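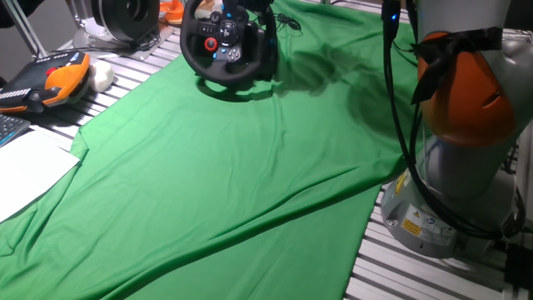 Lorkaritz 48 Sternal Support Vest

Post-operative chest support for adult cardiac surgery patients

Manufacturer: Hellden
Distributor: Zuritz
Product group: Post-surgical supports
Supplied: Non-sterile, single patient use
Page last revised: Mar 3, 2019

Overview

The Lorkaritz 48 is an adjustable chest support worn after median sternotomy. It applies even pressure around the rib cage and limits sideways movement of the two halves of the breastbone when the patient coughs, sneezes or gets out of bed. It is normally fitted on the ward after the breathing tube has been removed, and worn day and night until the surgical team advises otherwise.

The vest does not replace internal fixation and does not treat an unstable sternum. Patients with a click, a grinding sensation or new drainage from the incision should be examined before the vest is refitted.

Construction

The body panel is a knitted polyester and elastane fabric with a brushed cotton lining. Two padded front handles are stitched to a non-stretch center panel. The patient grips both handles and pulls them toward each other before coughing - this tightens the center panel only and leaves the back of the vest unchanged.

The front closure is hook and loop, backed by a row of nine flat plastic hooks. Shoulder straps detach at the front so that the upper chest can be reached for wound checks. Drain openings on the left and right lower edges close with fabric flaps when not in use. There are no metal parts. ECG electrodes can stay in place under the vest, but cables should leave through the top or the side openings and not through the front closure.

Sizing

Measure chest circumference at nipple level, patient seated, at the end of a normal breath out. For patients with a large bust, take a second measurement directly under the bust and use the cup version.

Small: 29 to 33 inches
Medium: 34 to 37 inches
Large: 38 to 43 inches
Extra large: 44 to 48 inches
Extension panel: adds 6 inches to any size

If a patient falls between two sizes, choose the larger. Swelling in the first days after surgery can change the measurement, and the fit should be checked again before discharge.

Fitting

1. With the patient seated, pass the vest behind the back with the label facing out.
2. Bring the front panels together over the dressing and close the hooks from the bottom up.
3. Press the hook and loop closure flat. Two fingers should fit under the edge.
4. Attach the shoulder straps and adjust to equal length.
5. Ask the patient to breathe in deeply. If the breath is restricted, loosen and repeat.

Care

Machine wash at 104 °F in a mesh bag with the hooks closed. Line dry. Do not bleach, iron or tumble dry. A second vest is recommended for home use so that one can be worn while the other is in the wash.

Changes from the previous version

The center panel is wider and the handles have been moved up by one inch, following comments from ward staff. The lining seam no longer crosses the incision line. Vests made before January carry the older gray label and use a different extension panel - the two panels are not interchangeable.

Ordering

Boxes of 10, one size per box. Extension panels are sold singly. Hospital accounts with a yearly volume above 3,000 units are handled directly by Hellden.

Product questions: Vilja Mustonen, Zuritz
Fitting training for ward staff: Tapio Valtonen, Hellden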